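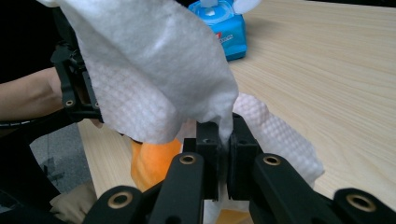
Winow Childcare Short Course, March 2025
Unit 3: wiping down soft toys (handout, room 106)

Surface clean only. Proper washing is unit 4, dont mix them up.

- Read the sewn-in tag first. No tag, ask.
- One wipe per toy, fresh side out. Close the lid after, they dry up fast.
- Work with the nap, then lightly against it. Dont scrub.
- Creases and round the face = most missed in the January group.
- Used wipes in the bin, not left on the table with the clean ones.
- Air dry 25 mins before it goes back in the box. No radiators.
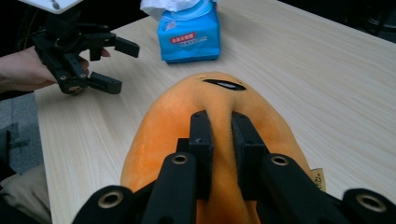 Fig. 2. Orange plush, short pile. Small beige tag at the side.

Plush marks easily, so dab. Hard plastic you can rub.

For next time: read Inskip sheet, pages 2 and 3, and bring one soft toy form home (any size, not a musical one).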